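The Batow Roof Box, 151 Gallon Size

Hi, it's Anqi Peng again, and if you've bought anything from my little shop in Skukavport before, you know I don't list a car accessory until I've lived with it. The Batow has been on top of my own station wagon since last June and I'm finally ready to sell it to you (well, not mine, a new one!).

I started looking at roof boxes because my old one whistled. Anything over 45 and it sounded like a teakettle up there, and my sister refused to ride with me to Staltstead anymore. The Batow has a longer, lower nose and it's so much quieter. I won't tell you it's silent. With the windows up and the radio on low, I forget about it.

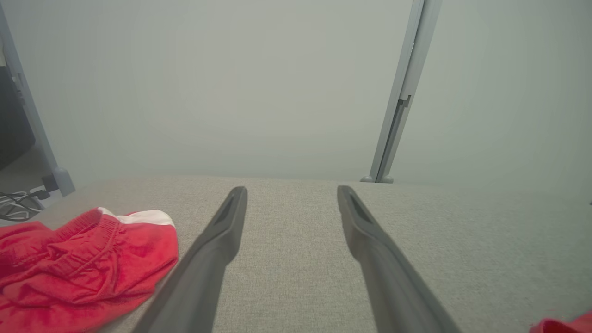
Reading time: 4 minutes

What fits inside

More than I expected. I get two big duffels, a folded stroller, four sleeping bags and a cooler (the soft kind) in there and the lid still closes without me leaning on it. Skis go in on the diagonal if they're 70 inches or shorter. If yours are longer than that, please look at the narrow Xu box instead, it's on the next page and it's made for exactly that.

The lid opens from both sides, and I can't tell you how much I love this. I park on a street with traffic on the driver's side and I used to stand out there with cars going by my elbows. Now I load everything from the sidewalk. Each side has its own lock and both use the same key. You get two keys in the bag, and the key won't come out unless the lid is latched all the way, so you can't drive off with it half shut.

Will it go on my car?

It needs crossbars. It doesn't come with crossbars! I say this in capital letters on the phone all the time. The clamps fit square, oval and the flat wing-shaped bars, and they should be at least 23 inches apart, measured center to center. If you have a very short roof, like a two-door hatchback, measure first and then check that your rear hatch opens without hitting the back of the box. On my wagon it clears with a hand's width to spare. On my neighbor's hatchback it bumped, and we had to slide the whole thing forward.

Please look up the roof load limit in your owner's manual too. The box, the bars and your stuff all count toward it. The box by itself is 46 pounds, so two people can lift it up there without much fuss. I've done it alone with a stepladder and a blanket over the side of the roof, and I said some words, and I don't recommend it.

Putting it on

The first time took me almost an hour, mostly because I had the clamps facing the wrong way. Now it's ten minutes. You set the box on the bars, drop the four clamps through the slots in the floor, and turn the knobs from inside until they click. No tools. After the first drive, stop and turn them again, mine took another half turn each.

The slots you don't use get covered with little rubber plugs. Don't lose them like I did or you'll have road spray on your luggage. I keep spare sets for three dollars.

What I don't love

The straps inside are kind of short. I added a longer one from my garage. The glossy black shows every speck of pollen, so if you park under trees I'd go with the matte gray. And you will lose some gas mileage with any box on the roof. I lose around two miles per gallon on the highway, so I take mine off when we're not going anywhere. It hangs on the garage wall on a pair of padded hooks, which I also sell.

One more thing about car washes. The automatic kind with the big brushes is a no. Hand wash it with plain car soap and a soft sponge, and put a tiny bit of silicone spray on the hinges before winter.
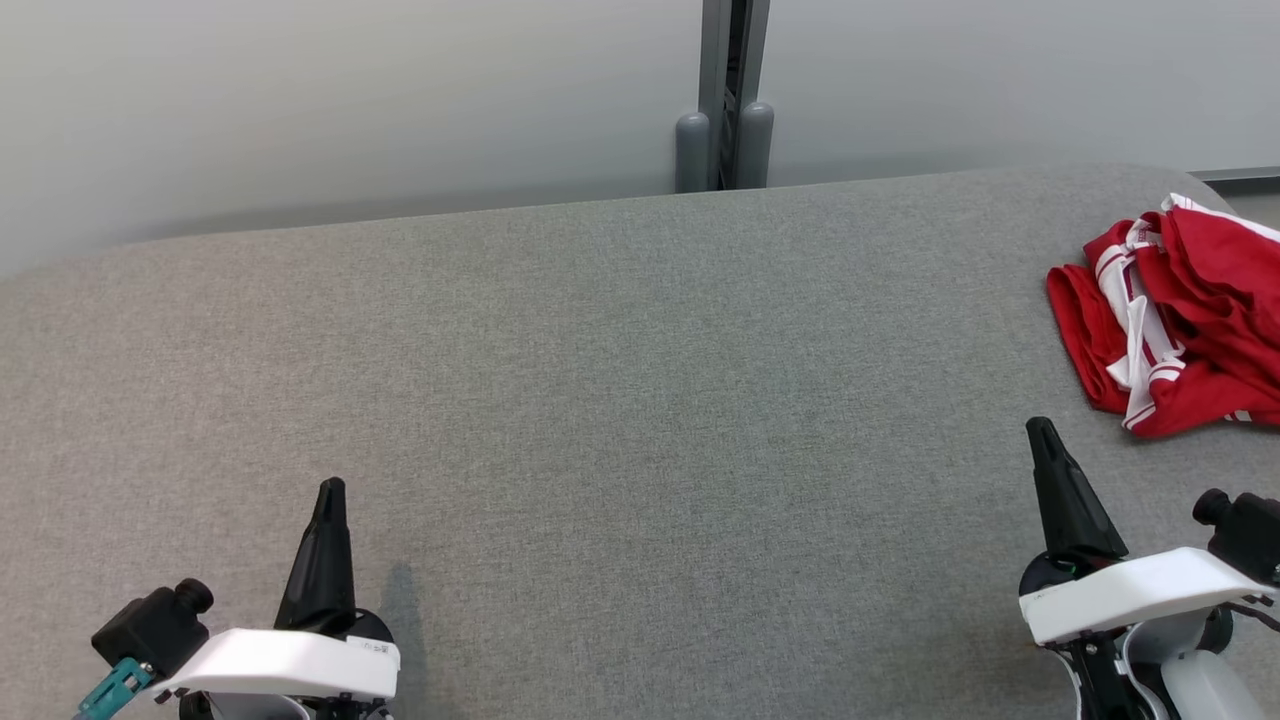
Price and pickup

The Batow is $700 in either color, and that includes the clamps, three inside straps, both keys and a set of slot plugs. Crossbars are extra, and if you send me your make, model and year I'll tell you which ones you need before you spend anything.

Pickup at the shop in Skukavport is free, and if you bring the car I'll help you put it on in the parking lot. Come before 4 p.m. for that, please, it's hard to see the clamp slots once the light goes. I can also deliver as far as Staltstead for a flat fee. I don't ship these, the carton is enormous and the last one I sent came back with a corner crushed.

You can return it within 30 days if it's clean and hasn't been drilled. Matte gray is in stock now. Glossy black is usually a two week wait, so write to me early if you have a trip coming up.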